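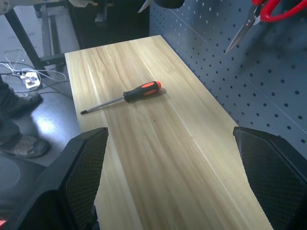
Screwdriver with the orange-red end cap, on the bench top.

Notebook, Dollton shop, May
Entry 32 – wood moisture and the drawer fronts

Picked up from where Nafula left off. The oak for the Shirima cabinet has been stickered in the back room since winter and she wanted to know if it was ready to cut to final width. Her last reading with the pin meter was 9 percent on the outer boards and close to 11 in the middle of the stack. Mine this morning: 8.5 outer, 9 middle. I'm calling it ready.

Weighed the test board again on the parcel scale. It was 2,147 grams when we started and has now held at 2,000 through three weighings a week apart. The scale only reads to the nearest 5 or so on a good day, so I wouldn't lean on the last digit.

Ripped the four drawer fronts a little wide and left them on edge overnight. Two stayed flat. One cupped toward the bark side by a bit under 1 mm across the width, and the fourth moved more than that and has gone in the offcut pile. Traian thinks it came from near the edge of a knot we had already cut out. Could be. The grain does swing on that end.

Replacement front came out of the next board down. Not a perfect color match. I set it at the bottom of the cabinet, where the plinth throws a shadow anyway.

Drawer opening, bottom, measured at the front: 181 mm high. Same at the back left. Back right is 180. I'm fitting the front to 181 less 2 mm of clearance at the top and will plane the drawer side to suit the tight corner. Magdy wanted 3 mm for summer movement. Worked it through with him on the back of an envelope: the grain runs side to side on these, so height is the direction that moves. At that height and a swing of 3 percent moisture we get maybe 1.5 mm. He still prefers 3. We settled on 2.5 for the bottom drawer and 2 for the others. 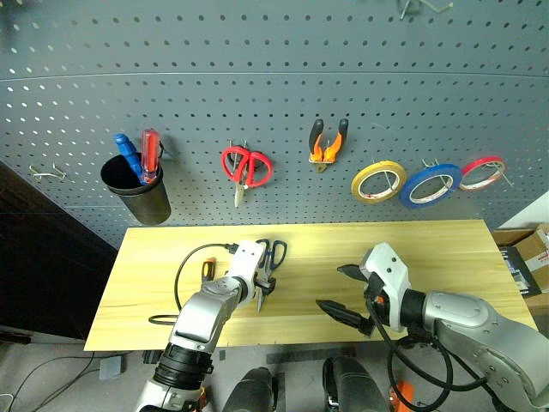

Pegboard: drivers in the black cup, scissors, pliers.

2:40 pm – glue test. Two joints with the usual yellow glue and two with the slow one from Vomport that Stella brought in. Clamped everything at the same pressure as far as I can tell by feel. Open time on the Vomport is much longer, which would help with the carcass, where we were rushing last time and had to knock one corner apart. Squeeze-out is darker than I'd like on oak. Will break all four tomorrow and write down where they fail.

Finish samples: three strips of the same offcut, sanded to 180. Oil only, oil over a thin shellac, and the Salar hard wax. The wax is the palest. Flora asked for "not orange," so oil only is probably out. Second coat on the other two before I leave.

Rags are laid flat on the rack outside to dry. Please don't ball them up.

To do:
Break the glue joints, note wood failure or glue line
Ask Flora about the pulls (she had two sizes in mind, need the hole spacing before drilling)
Recheck the cupped front after another night, plane if it has stopped moving
New batteries for the moisture meter – it was reading low until I swapped in the ones from the wall clock
Wall clock is stopped, same reason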